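Opinion > Economy > Trade and Investment

Print this page | E-mail this article

The investor who came for the ceremony

Every time a head of government returns from a foreign tour, we read the same kind of news. Agreements were signed, hands were shaken, and a large sum of investment was "committed." I have read such news in three countries where I have lived, and the words change very little. What changes is the name of the minister who stands in the second row.

I do not want to say that these trips are useless. A company that thinks of building a factory abroad wants to know that it will be received politely. But I have come to believe that we measure the wrong day. We measure the day of signing, and we should measure the day when the first worker receives the first salary.

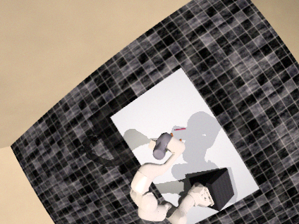

Sang-wook Tak
Contributing writer, trade and industry

For eleven years I worked on the company side of this business. My job was to prepare the papers which a foreign manufacturer must present before it may rent land, connect electricity and bring its machines through customs. It was not glamorous work. I was never in the photograph of a signing. I was usually in a corridor, with a folder, waiting for an officer who was at lunch.

From that corridor I learned something which I did not find in the speeches. The memorandum of understanding, which the newspapers call a deal, obliges the company to almost nothing. It says the two sides intend to talk. A company can sign in the morning with one province and in the evening with its neighbor, and I know one which did so. Both governors announced the jobs. The jobs were the same jobs, and in the end they went to a third place.

Let me tell about a case I know well. Sindix, a maker of small pumps and valves, signed with our provincial government in March. The press release promised 1,000 jobs. There was a dinner, and there was a speech about friendship between peoples. I was at the dinner and the fish was very good.

After the dinner came the land. The plot which had been offered was agricultural in one register and industrial in another. Two offices had to agree on which register was correct, and each office asked the other to write first. Then came the power connection, for which the company was told to apply only after it had a building permit. The building permit could be given only after proof of a power connection. I am not making this more colorful than it was. I carried both forms in the same folder.

The plant opened at last, smaller than planned, with 200 workers. By then the people who had signed were in other positions. The delay was mentioned by no one at the opening, and I think that most of the guests did not know of it.

Now, what would have been "action on the ground," to use the expression which everybody likes? In my opinion it would have been very small and very boring. Somebody should have corrected the register. Somebody should have changed one sentence in the rule about power connections. For this you do not need an airplane.

The defenders of the big visits give me two answers, and I should treat them fairly.

The first answer is that the leader must open the door, and the officials will walk through it after him. I accept this in part. When the top person shows interest in an investor, files move. But they move for this investor only, and for a few weeks. Clolelura, a food packing firm with no minister at its dinner, waited for its customs code in the same building where Sindix waited, and it waited longer. A system in which the file moves when a famous person has touched it is a system that teaches companies to look for famous people. The small and medium firms cannot do this, and they are the ones which usually stay when times become hard.

The second answer is that confidence has a value of its own. If foreigners believe the country is changing, they will come, and because they come, the country will change. I was persuaded by this when I was younger. Today I notice that confidence travels by a different road. Before the owner of a factory decides, he telephones another owner who is already there. He does not ask him about the prime minister. He asks how long the containers stay in the port, whether the tax refund comes, and whether the inspector is reasonable. One tired manager, speaking openly on the telephone, can undo a whole week of official travel.
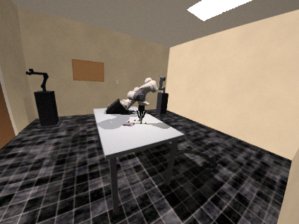
What I would publish instead

My proposal is modest. For every agreement announced on a foreign trip, the government should publish a simple page, and keep it up to date. It should say:

- who signed, and whether the paper is binding or only an intention;
- what the state promised to do, with the name of the office responsible;
- which permits are given and which are still open;
- how much money has really arrived;
- how many people are on the payroll today.

That makes 5 lines. A clerk can fill them in during one afternoon. The page should remain for 5 years, also when the answer is embarrassing, and also when the government has changed.

I know the objection of the ministries, for I heard it from a deputy director over coffee. He said that such a page would frighten investors, who like discretion. I wrote afterwards to two people from my old work, one at Þorgeirsson and one at Pledov, and asked if their firms would mind. The first said she would be glad, as it would save her from calling every month to ask where the file is. The second said his firm would mind only the line about money, and that he could live with it if the competitors had to show theirs too. Two replies are not a survey. Still, I did not find in them the fear which the deputy director described.

The ones who would be uncomfortable, I suspect, are those who make the announcements. It is pleasant to announce a large number, and it is less pleasant to see the small number beside it the year after. I understand this feeling. I also wrote a few of those press releases, and I did not go back to correct them.

The next delegation is already being prepared, and I am told that the list of companies is long. I wish it a good journey. I would only ask that one person stays at home, at a desk, with the folder from the last trip open in front of him, and with the authority to telephone the land office and the power company on the same morning.

Contact the opinion desk | Copyright, all rights reserved | Back to top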